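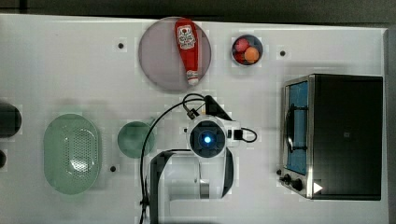 Bench Kitchen Tips: Laying Out a Tabletop for Arm Trials

These notes come from the tabletop work at Drurham, where one arm handles ordinary kitchen items under an overhead camera. They cover layout, item choice and logging for a put-away study: which object the arm picks, where it sets it down, and how often a trained policy gets both right. Most of it applies to any small bench.

Surface

Use a plain matte top in one light color. White works for most items but hides clear and white plastic, so put those on a colored plate. Mounting holes can stay open if nothing round is small enough to drop in. Wipe the top before every block of trials. A film of cooking oil changes how far a light dish slides when it is nudged, and the change shows up in the results as a policy difference.

Large items first

Place the toaster oven before anything else and do not move it within a block. Turn the door toward the middle of the table so the handle can be reached from the side. Leave enough clear surface in front of the glass for the door to drop fully open. We unplug ours. Closing the door does not need heat, and neither do any of the rack tasks.

The colander goes on the opposite side from the oven. An oval one is more useful than a round one, as its heading can be varied from trial to trial and the grasp has to follow.

Small items

Fruit in a bowl is a harder pick than it looks. Two pieces that nearly fill the bowl leave the fingers little room to get down the sides, and the first piece out usually moves the other. Keep this layout in the set, but score it separately from single items.

Squeeze bottles should lie flat for pick trials and stand for place trials. Lay the bottle across a plate at a slant, cap toward the center. Empty it, rinse it, and refill with water to the same weight each time. Ketchup bottles leak at the cap when squeezed and the cleanup costs more time than the trial.

Cable

Route the arm cable so that it has one loose loop and no second crossing. Run the arm through its full reach once by hand and watch the loop. If it touches a dish, move the dish. Tape at the wrist bracket comes off within a session; use a clip.

Resetting

The reset is where most of the unwanted variation gets in. Marina Sotiropoulos compared two ways of doing it. In the first, the operator put items back by eye. In the second, the operator matched the live view to a faded still of the starting layout until the edges lined up. She ran 180 trials under each, same policy, same 16 layouts.

By-eye resets drifted toward the arm over the course of a session. Success went up as they drifted, which made the later trials look like an improvement in the policy. With the overlay the rate held level from first layout to last. We now use the overlay for everything and have dropped the older numbers from the comparison table.

An overlay reset is slower. Practice helps, and so does setting items down in a fixed order: plate, bowl, colander, small dish, then whatever sits in or on them.

Logging

Save a still at the start and end of each trial. Write the outcome before looking at the policy's own score. Four outcome codes are enough: placed, placed wrong, dropped, no grasp. Vaida Jõgi went back through the 3499 stills from the Brilldale runs and recoded them blind. Nearly all of the disagreements were between "placed wrong" and "dropped," and the rule is now that anything released above rim height counts as dropped.

Stop after 8 layouts and check the camera mount for sag. Tighten it if needed and shoot a new reference still before going on.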